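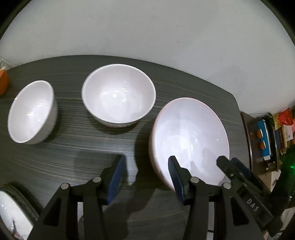 4 March 2021

Soup again for lunch, the last of the lentils. Then I sat down with the household budget, which I had put off since January.

The heating bill came to 190, up from 167 the month before. I called Cladik and waited 20 minutes on hold before the line dropped. I'll write to them instead. The plan I signed up for was supposed to have a fixed rate, and I have the letter somewhere -- probably in the drawer with the car papers.

The savings account stands at 700. I want to leave it alone until summer. 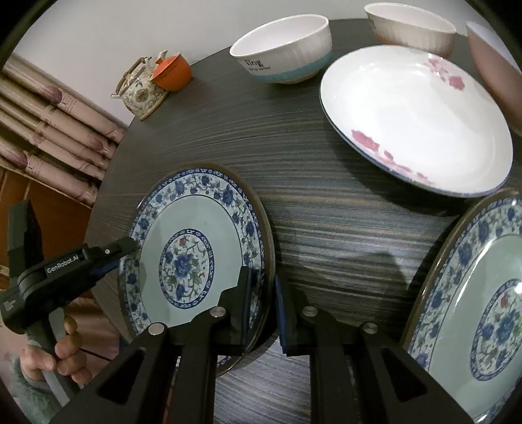 I also canceled the Jitico subscription. I had forgotten I was paying for it. They wanted a reason and I picked "other." The Isar policy renews next month, and I have decided to keep it, though the premium went up by 67 for the year. I looked at two other companies and both were higher for less coverage.

Groceries are the part I can't get a grip on. I write down the big trips and forget the small ones, bread and milk mostly, and by the end of the month the numbers don't match.

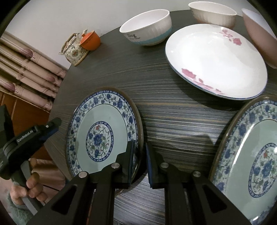
So where do I cut? Takeout, to begin with, and then the second phone line.

Walked to the mailbox before dark. Cold wind. The form for Wada is still on the desk and needs a stamp.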